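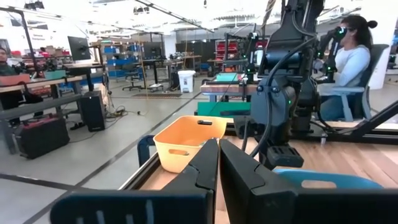
Two hours at the Broleo works, with sandwiches

The invitation from Broleo promised "a day behind the scenes of better storage". It was two hours, a third of which was lunch, but I went because I have spent more money on plastic boxes than I care to add up, and I wanted to see where they come from and whether the company's claims stand up any better than its lids do.

The works are on the edge of Burnik, past the garden centre and the tyre place. If you are coming by bus, get off at the roundabout and walk back, whatever the leaflet says. The leaflet has you getting off a stop later, and from there you have to cross the dual carriageway. Parking is free but it was full by ten in the morning, and a man in a yellow jacket was sending people to a field.

It was November and raining. We were given a lanyard, a pair of safety glasses and a paper bag holding a pen, a pad and a folded tote bag with the company's name on it. So that was one bag inside another, from a firm whose banner over the door said "Less stuff, better kept".

The talk

We began in a meeting room with a film. The film had families in it, all of them very pleased with their cupboards. Then came a talk about the history of the firm, which started out making seed trays and moved into household boxes when the seed tray business dried up. I liked this part. The speaker had clearly worked on the seed trays and would have been happy to talk about them for the whole session, and I would have let her.

She was followed by a younger colleague who talked about the new range, Zeleke. He called it a "system" eleven or twelve times before I stopped listening for it. As far as I could make out, Zeleke is a set of boxes in several sizes that stack on each other and can be bought with or without lids. I have boxes at home that stack on each other. I asked what made it a system and was told that the sizes "speak to one another". I asked if the new boxes would stack with the old Broleo ones, of which I own a fair number. They will not. The rim has been changed. He was very cheerful about the new rim.

There was also a slide saying that the material is 60 per cent recycled. Somebody at the back asked where the recycled part comes from, and it emerged that most of it is the factory's own offcuts, ground up and fed back into the machines. That is a sensible thing to do and I would expect any careful factory to do it. It isn't what I picture when I see the word with a green leaf next to it, though, and I doubt I'm alone in that. When pressed, he said the share coming from household waste was "growing". From what to what, he couldn't say. He wrote down the question and my email address. I have heard nothing so far.

The factory floor

We went round in two groups. Ours had the better guide, I think, judging by how often the other lot were standing about waiting.

Moulding is much noisier than I expected and smells faintly of hot crayons. The plastic arrives as pellets in big sacks, colour is added in a quantity that looks far too small to do anything, and a few moments later there is a box. I could have watched that for a good deal longer than we were given. You see the two halves of the mould close, there is a hiss, and when they open the thing is just there, handles and all. I asked why the sides of nearly every box slope inwards towards the bottom, which has annoyed me for years, as you always lose space on a shelf. The answer was a proper one: a box with dead straight sides would stick in the mould, and it wouldn't nest inside its neighbour on the lorry either. The guide said a lorry can carry 700 of the medium size nested, and only 40 or so pallets' worth of thin air if they were straight. I couldn't make sense of the second half of that and I don't believe she could, but the first half I'll accept.

So the sloping side is there for the factory and the lorry, and the person with the shelf comes third. I would have respected the film more if it had said so.

We were not shown the part of the building where the lids are made. The door was open and I could see machines working, but we were walked past it fairly smartly. Lids were not mentioned in the talk either. Anybody who has owned a Broleo box for more than one winter will know that the lid goes at the corners long before the box does, and that a new lid costs nearly as much as a new box with a lid. I raised it at lunch and was told that the lids had been "looked at".

The testing room

This was the part I had come for. The leaflet said that every design is tested to destruction. There is a rig that lifts a loaded box by its handles and puts it down again, over and over, and there is a cold cupboard, and there is a weight that gets dropped on things. All good fun. What they had for us to look at was a box that had been lifted 100 times with a full load and was still in one piece.

I don't want to be unfair, but 100 lifts is not a lot. I keep my shoe-cleaning things in a box under the stairs and it must get pulled out more than that in a year. The technician agreed with me, rather to the discomfort of the guide, and said the usual test runs a good deal longer but the rig had been reset for visitors. I'd have preferred to see the one that broke. Destruction was in the leaflet.

He did tell us something useful. If you want to know whether a cheap box will last, press your thumb in the middle of the base and then at the edge of the handle hole. If the base gives but the handle edge is stiff and rounded, buy it. If the handle edge is thin and you can feel a seam, put it back, as it will split there first. I tried this on three boxes at home that evening and two of them had a seam. They were both from Broleo.

Lunch and the shop

Sandwiches, crisps, an urn. There was enough for the people who went straight in and not quite enough for those of us who stopped to look at the old seed trays in the corridor. The trays were the best thing in the building, by the way. There is a glass case of them, in greens and browns you don't see any more, with typed labels.

The shop had been set up in the canteen with "open day prices". I had looked up the ordinary prices the night before. The large box was a little cheaper than at the garden centre down the road. The medium was the same. The small one, which they had piled up by the till, was dearer. It was selling very well.

Holtex had a table in the same room, with shelving. I don't know if the two firms are connected and the people on the table were vague about it. The shelving was sturdy enough when I leaned on it. It was, however, shown loaded with Zeleke boxes, and there was a gap at the end of each shelf too narrow for even the smallest size. So much for things speaking to one another. I pointed this out and was told the gap was useful for magazines.

Would I go again?

I would go again for the moulding floor, which is free to see and properly interesting, and for the technician, who should be given the talk to do. Children over eight would enjoy it, and the glasses do come in small sizes. I wouldn't go for the prices, and I wouldn't plan on lunch.

On the boxes themselves I am about where I was. They are decent boxes. They hold what you put in them until the lid goes. The claims around them are the ordinary sort of thing that gets said when there is a stand and a banner, and most of them got thinner as soon as somebody put a hand up. If the email about household waste ever arrives I'll add the answer at the foot of this page.

A few practical points for anyone thinking of the spring one. Book online, but print the ticket, as their scanner wasn't working and they were ticking off a paper list. Wear flat shoes. The toilets are by the first meeting room and there are none on the factory side. Bags have to be left in a pile by the door with no one watching them. The second group of the morning gets longer on the floor than the first, so pick that one if there's a choice.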